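The battery box, finally

August 14, 2026

Quick one tonight, I have 40 minutes before I need to pick up Kári and I told myself I'd write something before the month gets away from me again.

So. Batteries. I have been meaning to deal with the batteries since February. We had them in the kitchen drawer, the one under the toaster, and in the blue bowl in the hall, and in the bottom of two different backpacks, and a bunch in the shed in a jam jar with screws on top of them (not great, I know). Every time a flashlight died it was the same dance. Dig, find one, try it, dead. Put it back in the drawer. Why do we put it back in the drawer?? Everyone in this house does it. Me too.

What set me off was the smoke alarm in the back hallway chirping at four in the morning. Stood on a chair in my socks with a handful of mystery batteries. Three tries. Kári slept through the entire thing.

Next day I dumped everything out on the floor. All of it. More than 50 batteries, and that's without the shed jar, which I wasn't ready for. Some had that crusty white stuff on the ends and went straight into a bag, gloves on, wash hands after. The rest I went through with the little tester Nanna Eskildsen lent me last winter and has very kindly never asked about. Nanna if you're reading this, it's coming back, I promise.

System, such as it is:

Good ones go in the Pritby tin, top shelf, hall closet. Sizes kept apart with strips of cereal box, which is ugly and works fine.

Rechargeables live next to the charger and nowhere else. This is the rule that gets broken most. We had the charger for a year before I figured out half of "the rechargeables" were just regular ones somebody liked the color of.

Dead ones go in a cardboard box. Just a box. No lid, because if there's a lid then people set the battery ON the lid and walk off. I've tried it. Small box too, so it fills up and I have to take it in. The last one was a big shoebox and it sat there so long I couldn't lift it with one hand.

Anything flat and round, the coin ones, gets tape over both sides right away and goes up high. Kolbrún Hjaltadóttir has little grandkids over all the time and she was very firm with me about this. She's right. I bought a roll of plain tape just for that and it hangs on a nail in the closet so it can't wander.

I did look at proper organizers. There's a Drellel one with a slot for every size and a little door, and it's lovely, but it's meant for a wall and our closet walls are basically crackers. Sabina Weerasinghe has one and says she uses the bottom half and the top half is full of rubber bands. So I felt better about the tin.

The box itself took me three goes to get right, silly as that sounds. First one too tall, you couldn't see in, and things got thrown in on top of batteries (a receipt, a grape). Second one was a tea box and it went soft at the corners. The one I like is square, open on top, pale inside so you can see what's in it from across the room.
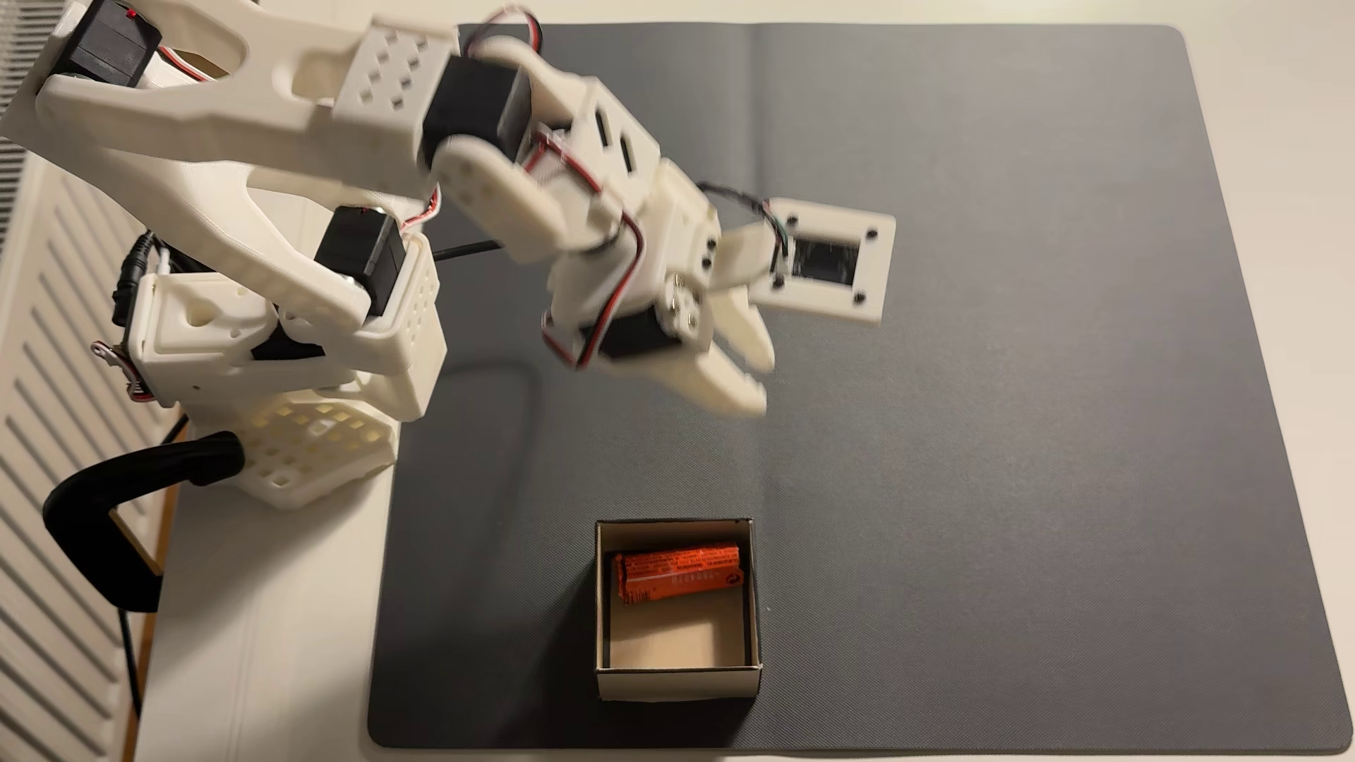 First one in! Orange, lying up against the back wall of the box.

I also want to do the cords next but I'm scared of the cords. There's a whole crate. Somebody in the comments last time told me to label both ends of every cable and I thought about it for a solid minute and then made coffee instead.

Drop off, for anyone local: the grocery store by the bridge has a bin right inside the entrance, left of the carts. The hardware store had one but it was gone when I went, so call frist. And tape the ends on 9-volts before you toss them in with anything else, those are the ones with both terminals on top.

Still to do: shed jar. The remote for the bedroom lamp, which eats batteries and I don't know why. Give Nanna her tester. Find out what size the kitchen scale takes, becuase I wrote it on a sticky note and the sticky note is gone.

OK shoes on, I'm late for Kári. More next week if the cords don't get me.

Snædís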